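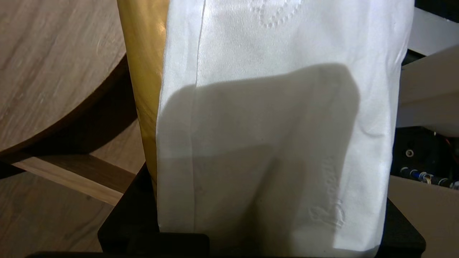

The Good Tissues

Zulema Domínguez had bought the tissues in November, on a day when she was only supposed to be buying light bulbs, and they had been the good tissues ever since. There were ordinary tissues in the apartment too, in the bathroom and in the drawer by the stove, and you could use those for anything, for noses and spilled coffee and the insides of shoes. The good ones were for company. They came in a soft white pack with a design pressed into the paper, dots that went around in a curve, and a name in slanting script that had been pressed in the same way, without any ink, so that you had to turn it to the light before you noticed there was writing there at all. Zulema thought that was the height of manners, to put your name on a thing so quietly.

Her brother-in-law, Pascual Barrientos, thought it was a way to charge double.

"It's paper," he said, every time he saw it. "Somebody blows their nose and it's gone."

"Then don't blow yours," said Zulema.

The two of them had shared the apartment on Custodcombe Street since Pascual's wife died and Zulema's knees got bad, two events that had nothing to do with each other except that they came in the same winter. She was the older sister and had never married, and he was a man who had been cooked for all his life and didn't know where the flour was kept, and it had seemed sensible to everybody. It was sensible. They argued from breakfast until the late news, and both of them slept very well.

The round table had been the first argument. Pascual wanted a square one, so it could go against the wall and leave room to walk, and Zulema said that a table against a wall was a shelf. So the round one stayed, light brown and fine in the grain, with a crossbar down below where he put his feet and she told him to take them off. It stood on the pale floorboards near the window and got the sun in the mornings, and after a year or so Pascual could be heard telling the mailman that you really couldn't beat a round table, because nobody had to sit at the corner.

On the morning this story is about, Abrehet Wako from upstairs was coming for coffee, and Zulema had been up since before the birds.

Abrehet had lived over their heads for two years and in all that time they had known her mainly by her footsteps, which were quick and started early. She drove a delivery route for a bakery supply company called Grosum and left the house in the dark. Once she had carried Zulema's groceries up from the street with one hand while talking on the phone with the other, and Zulema had said come down for coffee sometime, and Abrehet had said yes, sometime, in the way that people do. Then last week her mother had died, very far away, and she had flown there and flown back, and the footsteps upstairs had gone slow. Zulema had lain in bed listening to them cross the ceiling and cross back. In the morning she went up, knees and all, and knocked.

"Sometime is tomorrow," she said when the door opened. "Ten o'clock. I'm making the orange cake."

Now the cake was made. The cups were the ones with the thin handles. Zulema stood in the middle of the room with a dishcloth over her shoulder, looking at everything the way a guest would look at it, and she didn't like what she saw.

"What is all that yellow doing there?" she said.

Pascual looked up from the paper. "It's next to the tissues."

"I can see it's next to the tissues. It's swallowing them. It's so shiny you can't look at anything else."

He had brought it home himself, the tall yellow thing, from the closing-down sale at Vekholm, where he had gone for a hammer. It was round and golden and glossy all the way up, and when the sun was out it glowed like something with honey in it. He had never told her what he paid and she had never told him that she liked it. He got up and stood beside her, and they both considered it.

"The tissues are in front," he said. "She'll see the tissues."

"She'll see a big yellow tower and think, what kind of people are these?"

"Cheerful people."

"Pascual, her mother died."

He didn't say anything to that. He put his hands in his pockets and took them out again. After a while he said, "When Inés died, the Valente woman came with soup. You remember? She had that terrible hat on, with the cherries."

"I remember the hat."

"I couldn't tell you one thing anybody said to me that week. Madalena Valente sat there two hours, and the whole time I was looking at those cherries. I was very grateful for that hat." He sat back down and shook the paper open. "Leave the yellow."

So she left the yellow. She moved the cake a little to the left, and then a little to the right, and by then there were footsteps on the stairs.

Abrehet came in wearing a good gray sweater, with her hair still damp from the shower, and she brought a loaf of bread wrapped in a towel because she couldn't come with empty hands. She sat where Zulema put her. She said the apartment was lovely and that it was the same shape as hers but looked completely different, and she couldn't understand how that was possible, and Zulema said it was all in the curtains. They talked about curtains for some time. They talked about the landlord, Vicente Aravena, who had promised 12 months ago to fix the light on the landing and who crossed the street whenever he saw Zulema coming. Pascual told the story of the summer he was sent to Toledo to sell adding machines and sold not one, and came home with a sword. It was a story with a great many parts, and Zulema, who had heard them all, kept cutting cake.

"What happened to the sword?" said Abrehet.

"Inés used it to stake tomatoes," said Pascual.

Abrehet laughed. It was a proper laugh, and it surprised her, and right in the middle of it her face went another way altogether, and she put her hand up over her eyes.

It was quiet at the table. Pascual looked at his plate. Zulema reached over for the good tissues and then she stopped, because the pack had never been opened. All those months of company, the nephew and his new wife, the priest, the lady about the insurance, and every one of them had sat there admiring it, or so Zulema had supposed, and not one had needed a thing. She turned it over, looking for where it was meant to begin. She picked at the seam with her thumbnail. The paper was smooth and thick and would not give.

"Scissors," she whispered to Pascual.

"Where are they?"

"Where they always are!"

He went to the kitchen, and they could hear him opening drawers, one after another, and then opening the same ones again. Something fell. He said a word that he thought was too soft to carry. Abrehet took her hand away from her eyes, and they were running, and her nose was running, and she looked at Zulema struggling with the white pack as if it were a lobster.

"Oh, please don't," she said. "It's too pretty. Look, it has writing on it."

"You noticed the writing?"

"When you tipped it toward the window." She wiped her face with the heel of her hand. "My mother had napkins like that. With the pattern in the cloth, white on white. She kept them in a box for guests, and when we opened the box last week they were still folded from the shop. She was 53 when she bought them, my aunt told me. I was at the wedding she bought them for, and we used paper ones."

Zulema sat and held the pack in her lap for a moment. Then she took hold of it with both hands, got her teeth into one end, which was not a thing she had done in front of a guest before in her life, and tore it straight down through the curving dots.

It made a big, ragged sound. She pulled out far too many, a whole soft handful, and gave them all to Abrehet. Then she pulled out another handful and kept it for herself, as it happened that she needed them.

Pascual came back with a potato peeler. He looked at the two women and at the torn white paper lying by the cake, and he put the peeler down gently by the sugar bowl and held out his hand.

"Give me one of those," he said. He blew his nose at some length, folded the tissue, and studied it. "Well," he said. "They're soft, I'll give them that."

"I told you so in November," said Zulema.

They finished the coffee, and she made more. Abrehet talked about her mother, who had kept chickens and feared dogs and could add up a column of prices faster than the shopkeeper, and Pascual wanted to know how many chickens, and what kind, and whether a chicken could be kept on a landing if the landlord never came up to look at it. The sun moved over to the far side of the table. When Abrehet got up to go it was past noon, and she stopped with her hand on the back of the chair.

"I've been meaning to ask the whole time," she said, nodding over at the tall gold shine of it. "I kept looking at it. Where did you get the yellow?"

Pascual didn't look at Zulema. He got up and walked their guest to the door, and all the way down the hall he was telling her about Vekholm, and the sale, and the hammer he had gone in for.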